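Mon 28 November

Gallery page for the Lalamix job, finally. Quick one, more shots coming in December when the rest of the bins are sorted. Click thru for the big versions — the small ones hide all the good stuff.

Short background: yellow tub, deep one, and the boards live at the bottom of it. Brenden shop, bench 2. Parts list is on the Bikell page, 36 lines, don't ask me to retype it.

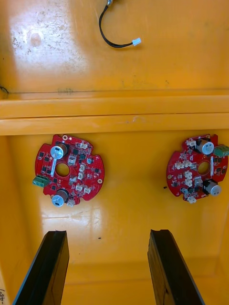 Photo: Lalamix workshop / free to reuse with credit

Two red round boards, side by side on the back wall below the ledge. Green screw terminals on the left one, two capacitors with shiny tops. Love the scalloped edge on these.

Thin black lead with the little white plug up top — not in anything here. Still need to decide on routing, probaly along the ledge.

Plastic has its scuffs and smudges. Not polishing it, it's a work tub.

Still to add:

- the lid, both sides
- wiring sketch (pencil, sorry)
- the Ammann tub, same idea but shallower

Cost so far 46 for the odds and ends, tub was already on the shelf. Questions about hole spacing go in the comments, I check them most evenings. Measurments page is next on the list.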